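3.2 Worktops as storage

The inventories show that the worktop holds a larger share of a household's kitchen goods than its area would suggest. In the 69 homes visited, the floor plans supplied by the landlords gave each kitchen between one and three runs of worktop, and residents were asked to leave these as they would be on an ordinary day. Every item standing on the surface, or on top of something else on the surface, was entered on the sheet. Items inside cupboards were recorded separately and are dealt with in section 3.4.

We sorted worktop items into two groups. Resident items stay in one place and are used where they stand. Toasters, kettles and utensil holders fall here. Passing items are put down on the way to somewhere else, or are brought out for one job and left. Towels, bottles and mugs were the most frequent of these, although mugs were hard to place. In several homes they had no shelf or cupboard of their own and lived on the worktop all year, and for those homes we counted them as resident.

Figure 2 comes from one of the Okholm kitchens and gives a fair idea of how the two groups mix along the back of a run.

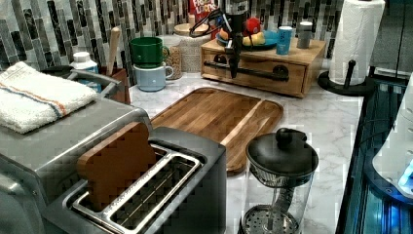

Figure 2. Part of a worktop in an Okholm kitchen, with a toaster, a larger appliance carrying a folded towel, and smaller items standing near the tiled wall.

Stacking was the commonest way of gaining room. It took two forms. The first was like on like, as with one mug placed on another. The second was the use of an appliance as a shelf. Where an appliance had a flat top, residents tended to put cloth on it, usually a hand towel or tea towel, and less often post or a chopping board. Most did not think of this as storage. When asked where towels were kept, they named a drawer or the airing cupboard, even with a towel in view on top of a machine. Lapiņa had the same difficulty with coats and chairs, and we followed her in recording where a thing was found as well as where it was said to belong.

Toasters behaved differently from the larger appliances. They were kept towards the front or at an angle, with nothing on top, and they were the item most often pulled forward for use and pushed back afterwards. In the diaries, residents of the Hisitz flats described moving the toaster every morning to reach the socket behind it. One wrote that she had stopped pushing it back in May and had lost the only clear stretch she had for chopping.

The back of the worktop, against the wall, filled up first. Bottles, jars and utensil holders were set in a row there, with taller items behind if the depth allowed. Of the 669 items entered as resident in Okholm, most stood in this back strip. The front strip was left open for work in the larger kitchens. In the smaller ones at Itmont it was taken up too, and residents prepared food on the table or on the draining board.

Trefor Pritchard carried out the second round of visits and used the same sheet with one change. A jar or tin was entered with its contents only where the resident offered them. In the first round we had written down what we took the contents to be, and 80 of those entries had to be reduced to "dry goods" when the sheets were checked.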